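Ticket 2842: Cell 3, intermittent loss of gripper signal, left arm
Stutum Automation Support, Ornport site
Status: Closed, with follow-up action
Priority: Medium
Opened by: Day shift, handling laboratory
Assigned to: Aarne Mustonen, Cell Maintenance 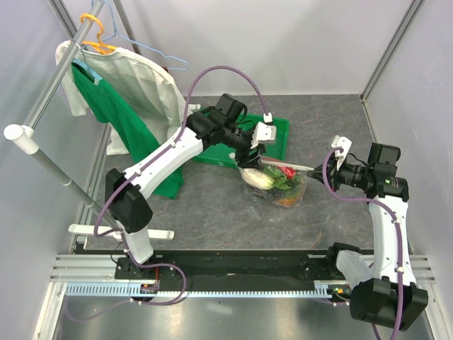 The fault reported on Cell 3 concerns the gripper signal on the left arm, which was lost at irregular intervals during bag handling. On each occasion the controller recorded fault code 412 (gripper communication timeout) and placed both arms in a protective hold. The right arm did not record the fault at any time. Each arm carries its gripper signal on a purple cable secured to the forearm by two white clips, and on the left arm the cable rises in a high arch over the wrist before it comes down to the connector beside the gripper. The length of this arch was the first point examined.

Initial report

The operator stated that the fault had first been noticed in April, when it cleared on restart and was not logged. It has since become more frequent. It was most often seen when the left wrist turned inwards to take hold of the upper edge of a bag. Folding tasks on the same cell were affected less often. No collision had been reported and no parts had been changed since the previous service.

The operator asked whether the cell could remain in use while the matter was investigated. Permission was refused. A gripper which stops responding may keep hold of an item while the arm is being recovered, and the cell was therefore placed under a maintenance hold.

Log of work

Entry 1. May 9, 2022
Controller log downloaded and saved to the ticket. Code 412 was present 43 times for the left arm. All entries were recorded while the arm was moving. None was recorded at rest. Supply voltage at the base was within limits throughout. The controller was restarted and the fault returned during the first handling cycle.

Entry 2
Power isolated and locked off. Left gripper connector removed and inspected. Pins straight, no discolouration, latch intact. Connector refitted and pulled lightly to confirm that it was seated. Power restored. Fault repeated with the wrist turned inwards. The connector was ruled out as the sole cause.

Entry 3
Test cycle run at reduced speed with guarding closed. The cable was observed to draw tight between the upper clip and the connector at the inward limit of wrist travel, and to spring back when the wrist returned. The slack available in the arch was taken up before the wrist reached its limit. The corresponding length on the right arm remained loose through the same movement.

Entry 4
Power isolated. Upper clip on the left forearm released. The cable had slipped through the clip towards the elbow, leaving too much length in the loop near the base and too little at the wrist. The clip closed fully but did not grip. Wear was found on its inner face. The lower clip was sound.

Entry 5
Continuity test carried out on the left cable while it was flexed by hand. The reading dropped out when the cable was bent at the point where it enters the connector. The test was repeated with the same result. It was concluded that a conductor had been damaged by repeated pulling. The cable was condemned and tagged.

Entry 6
Replacement cable requested from Misico stores under the existing service agreement. Stores confirmed that one was held at Ornport. Upper clip replaced at the same time. The lower clip was replaced as a precaution, although no defect had been found in it.

Entry 7
New cable fitted from the wrist downwards. Sufficient length was set at the wrist first, with the arm held at its inward limit, and the upper clip was then closed. The remaining length was laid along the forearm, round the elbow and down to the base. Both clips checked by hand. The elbow was moved through its full range and no pinching was found.

Entry 8
Power restored and protective hold cleared. Left gripper homed and calibrated. Calibration was accepted at the second attempt. The first was refused because the fingers had not been fully closed before the routine was started, which was an error on the part of the engineer and is noted for completeness.

Entry 9
Acceptance run of 87 cycles completed at normal speed using filled bags. Code 412 was not recorded. Cable position at the upper clip was marked before the run and had not moved at the end of it.

Findings

The fault was caused by a damaged conductor in the left gripper cable. The damage is attributed to a worn upper clip, which allowed the cable to creep towards the elbow until there was too little slack at the wrist.

Corrective action

1. Left gripper cable and both left forearm clips replaced.
2. Right arm clips inspected. No wear found. No parts changed.
3. Cable position to be marked at the upper clip on both arms, and the mark checked at each weekly inspection.
4. Operators to log code 412 on every occurrence, including those which clear on restart.

Outstanding

The weekly inspection sheet does not at present include the forearm clips. An amendment has been sent to the Suwannarat office for approval. Until the revised sheet is issued, the check is to be written by hand in the remarks column and initialled.

The condemned cable is held in the quarantine cabinet under this ticket number and is not to be returned to stock.

Comment from the opening department
Cell returned to us and in use. We have briefed both shifts on the logging of code 412. We should be grateful for a copy of the revised inspection sheet when it is available.

Reply from A. Mustonen
Noted. The sheet will be sent to the department on approval. Ticket closed. The follow-up action remains open under Cell Maintenance.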